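I came to swimming late, and I came to it badly. The pool at Hemside opens at an hour when most sensible people are still under the covers, and for my first few weeks I'd shuffle out to the slow lane with my goggles on crooked, push off the wall, and thrash my way down to the far end as though something were chasing me. Then I'd hang on the gutter and gasp. I could run for an hour without much trouble, so I figured I was just built wrong for water.

What I was doing, as a patient instructor pointed out one morning in May, was holding my breath. I'd take a great gulp of air, clamp my mouth shut, and keep it all in until I turned my head, at which point I had to breathe out and in again in the time it takes to sneeze. Of course I was tired!
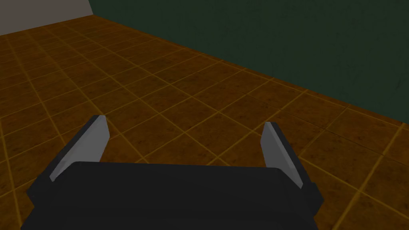 She had me stand in the shallow end, put my face in, and hum. I felt ridiculous, and I hummed anyway (a little tunelessly, I'm told), and a stream of bubbles went past my ears, and when I came up there was nothing left to do except breathe in. We did that for most of the lesson. I swam only 2 lengths that day, and they were the first two I'd ever finished without wanting to lie down afterward.

If you're teaching yourself, I'd start there too, before you give a single thought to your elbows. Hum or blow gently the whole time your face is down. Turn your head only until one goggle clears the surface, sip some air, and go back. Most of us lift the whole head like a curious seal, and the hips sink, and then the legs have to work twice as hard to drag everything along.

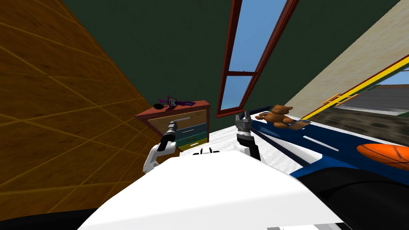 **How long before it feels easy?**

Give it a couple of months if you can get to the pool regularly, and a bit longer if you can't. It tends to creep up on you, and one day you notice you've been thinking about supper for three lengths.

I kept a notebook in my swim bag through that first stretch, a soggy thing with the pages stuck together. The entry I'm fondest of just says "400 yards, no stops," underlined so hard the pen went through. A year before, I'd have called that a warm-up for other people. My daughter-in-law, who swam in college, sent me a card.

The other thing that helped was slowing down, much more than felt polite with somebody behind me. I let faster swimmers pass at the wall, and I still do, and we all nod at one another. 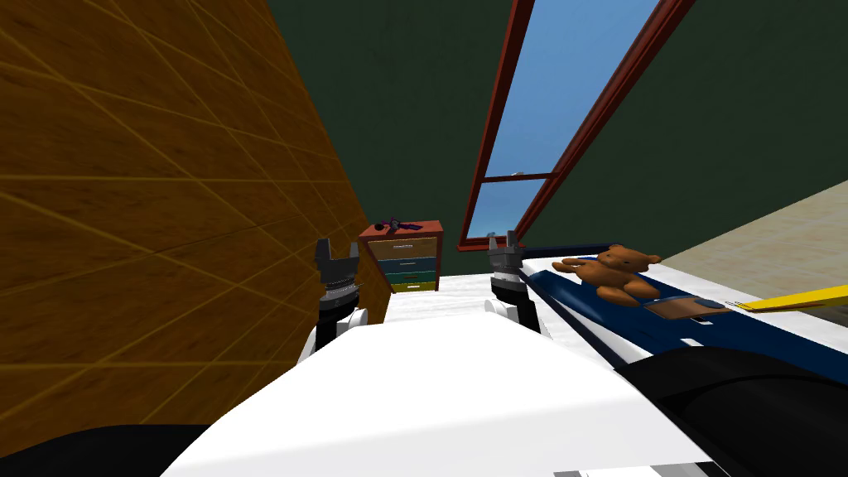
## Picking a pool you'll go back to

Hemside suits me because it's on my way to work and the showers are hot. I also tried the one over at Berkmont, a lovely building with big windows, but the drive wore me out before I'd even changed. Go and look at a pool at the hour you plan to swim, and ask which lanes are open then. Bring a padlock. Mine has been in the bottom of my bag so long that it's left a rust mark on my second-best towel.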